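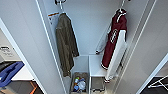
News > Science and Tech > Robots

Last updated: October, 4:40 p.m.

A robot that knows when to quit looking with its head

I have a soft spot for research that starts with somebody getting annoyed, and the new result out of the Metel lab in Grornton started exactly that way. Chukwuemeka Mohammed, who runs the manipulation work there, told me he spent most of last winter watching a robot reach into places it could see perfectly well and then fumble the last inch. Over and over. It would roll up, find the jacket or the bin or whatever it had been asked to find, stretch out its arm, and then poke the air right next to it like me looking for the light switch in a hotel room.

The lab's answer is a training method called Stolik, and the group put out its first full set of numbers this week. I went over on Sunday to have a look and ended up staying way longer than I'd planned (sorry to my sister, who was holding dinner).

The short version is that a robot of this type usually has more than one camera. One sits up high, near the head, and gets the whole room: doors, hooks, shelves, floor. Another rides down at the wrist and sees almost nothing except the gripper and whatever is right under it. Most training setups feed both views in together, all the time, and let the software sort out which one matters. Mohammed's complaint is that the software sorts it out badly. It gets hooked on the head view, which is so handy during the long part of a reach, and it keeps leaning on it when the robot's own arm is blocking half the picture.

Stolik makes the robot choose. At every step it has to put a number on how much it trusts each camera, and during training it gets penalized when that trust turns out to be misplaced. If the head camera says the hook is dead ahead and the fingers close on nothing, the head camera's score takes the hit for that stretch of the reach and the wrist camera's doesn't. Do that enough times and the robot learns a handover. Far away, head. Close in, wrist. Somewhere in the middle there's a messy bit where it goes back and forth, and I could have watched that part all afternoon! The lab puts the two scores up on a monitor as a pair of lines, and when the arm starts to reach, one sinks and the other climbs and they cross, and then sometimes they cross back again if the arm wobbles.
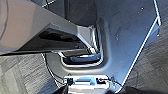

Salamatu Bako
Robotics and gadgets reporter

The closet is where I'd send a skeptic first. It's narrow, it's white on the inside, and there are clothes hanging on both sides with storage down at the bottom, so a head camera gets a nice view until an arm goes in. White walls are mean to robots. There's very little texture to measure against, and a pale panel next to a pale wall can look like one big pale thing. Then you've got fabric, and fabric droops however it feels like drooping. Mohammed's team likes closets for the same reason I don't like cleaning mine.

Metal is the other kind of mean. A gripper finger hanging over a slot in a dark plate, with the finger covering one corner of the opening, is a pretty fair sample of what the wrist camera has to deal with up close. The edges of the plate can go bright, the inside of a slot goes to shadow, and the finger itself takes up a big slab of the view. You'd think all that finger in the way would be a problem. Mohammed says it's the best thing in there, and once he'd explained it I sort of got it: the finger is the one object the robot already knows the size and position of, so everything else can be judged against it. The head camera has no such ruler when the target is tucked behind a door or under a shelf.

OK, numbers. With the old setup, where both views just get poured in together, the lab was using 1,200 recorded demonstrations to get a reaching skill it was happy with. A demonstration is a person steering the robot through the job from start to finish, and it is every bit as tedious as it sounds (I got to try one, and my robot hugged a door panel). With Stolik they got to the same level of skill with 600. Cutting the recordings in half is a big deal if you're the person doing the steering.

Then they tested the thing over 800 reaches, in setups the robot hadn't trained on, and it missed 44 of them. I asked what counted as a miss and the rule is fairly strict. If the fingers close and there's nothing useful between them, it's a miss, even if the robot backs up and gets it on a second try. Mohammed pulled up a few of the bad ones for me without my having to ask, which I liked. In one the robot goes for a sleeve and gets a pinch of nothing. In another it stops short and just sort of hovers, both trust lines flat along the bottom, like it would rather be anywhere else.

That hovering turned into my favorite part of the visit. With the old training, a robot that was lost would carry on and grab anyway. The new one has a floor built in, and if neither camera clears it, the arm holds still and waits. The lab didn't plan for this to be a feature. They'd put the floor in so the training wouldn't go haywire, and then noticed the robot was pausing in places where a person would pause too. They're now letting it move its wrist a little during the wait, a tilt this way or that, to see if a fresh angle brings the score back up. Those runs aren't in this week's results, and Mohammed was careful about not promising me anything from them.

I did ask him the question I always ask, which is what happens if you just buy a better camera. He laughed at me a bit. They'd tried it, he said. A sharper head camera gave them a sharper view of the back of the robot's own arm.

"You can spend a lot of money on a very good picture of your elbow," he told me.

There are limits, and the write-up is pretty open about them. Everything so far is reaching and closing. The robot isn't hanging anything up, it isn't sorting a bin, and it isn't threading one part into another with any kind of force. The tests were all done indoors under even light. If someone bumps the head camera a few degrees off, the trust score for it drops the way it should, but the robot then gets slow, because it's trying to do the long part of the reach on wrist camera alone, and the wrist camera can't see much past its own fingers. One of the plots shows this and it's ugly. I'm glad they left it in.

There's also the matter of who else gets to try it. The training code is supposed to go out before the end of the year, and a second group, over at Sydorenko, has already been running an early copy on an arm with a totally different hand. I haven't seen those results and neither, he says, has Mohammed, at least not in any form he'd want quoted. What he did tell me is that they wrote in to complain about the trust floor being set too high. Their robot kept stopping. He lowered it for them and then lowered it a hair on his own robot too, after the 800 test reaches were done, so the version that goes out won't be quite the one in the paper. He says the paper will carry a note.

I'd want to see the tests rerun with the new setting before I got too excited. A robot that stops less often might miss more often, and the whole charm of the thing (for me, anyway) is that it knows when it's lost. I said so. Mohammed said a rerun was already on the whiteboard, and he pointed, and it was, underneath a reminder about somebody's parking pass.

The other thing I'll be watching for is speed. Reaches with Stolik take a touch longer than with the old method, mostly in that back-and-forth stretch in the middle, and the lab hasn't tried very hard to trim it yet. When I stood there it didn't feel slow. It felt like watching somebody reach into the back of a cupboard, where you go fast until your shoulder's in the way and then you let your fingers do the rest. But I wasn't waiting on it for anything. If I'd been waiting for my coat I might have had opinions.

The lab is planning an open afternoon in Grornton once the rerun is finished, and I'll post the time when they've settled on one. If you go, ask to see the two trust lines on the monitor, and ask for a turn at the steering. Watch out for the door panel.

We use cookies to remember your settings and to see which stories get read. By continuing to use this site you agree to our cookie policy. Accept | Manage choices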